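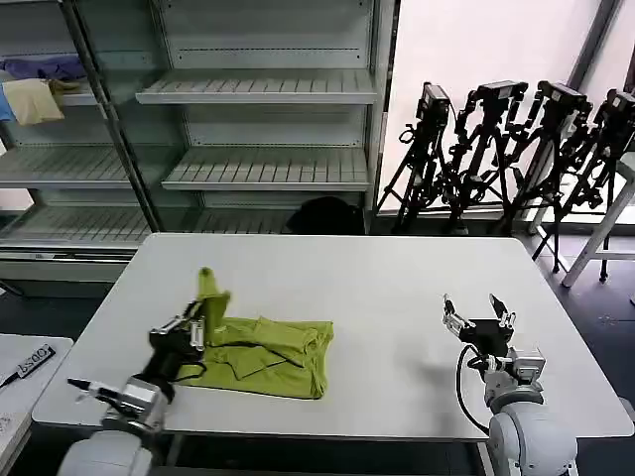

Likely a T-shirt on the white table, one corner up, shelves behind

How do you fold T-shirts on a slick table without them sliding around?

Posted by romwood_laundry, March 25, 2018

Hi everybody, I hope this is the right section. I've been helping with the clothing share in Romwood since last June, and I have ended up as the person who folds the T-shirts (I don't mind, I find it kind of restful!). My trouble is the start of it. The shirt comes out of the bag in a heap, I get hold of one corner and lift, and the corner comes up in a skinny little twist while the rest just sits there in a lump. Then I pull, and the whole thing skates across the table. At home I fold on the bed and never have this problem.

The shelves are the slatted metal kind, so anything I fold badly sags between the slats and looks messy by evening. I'd love a way of getting from heap to flat that doesn't take me three tries per shirt. We went through 1000 pieces last season, so it adds up. Thank you in advance, and sorry for going on so long.

Jodico

Oh, I know that twist very well! You've got hold of a hem or a sleeve end, and one corner is never going to tell you which way the shirt wants to open. What I do is leave the heap alone for a second and feel for the collar, which is thicker than everything else on a T-shirt. Take one shoulder seam in each hand, right where it meets the collar, lift the whole shirt clear of the table and give it one good snap downward. Lay the bottom hem down first, away from you, and then bring the shoulders toward you as you lower it, so the cloth drags itself straight on the way down. Smooth from the middle out with your flat hands.

After that, fold it any way you like. I go sides in, sleeves back, then bottom up to the collar, and then once more. My mother did it in the air against her chest and hers were nicer than mine, so don't take this as gospel.

For the sliding, put an old bath towel under your work. Cotton grips cotton, and you can roll it up and take it home with you.

shevchuk_8

get a folding board. done

Vomus

I'll second the towel, and a damp wipe of the tabletop beforehand helps too if there's lint on it (let it dry, of course). About your slatted shelves, we had the same ones in our hall, and a piece of stiff cardboard cut to the depth of the shelf cured the sagging completely. Stack the shirts with the fold facing out and keep the piles to roughly 8 high, or the bottom ones start creeping forward. Thicker sweatshirts I'd put somewhere else altogether, they squash everything under them. Good luck with it, and do come back and tell us how the shoulder seams go!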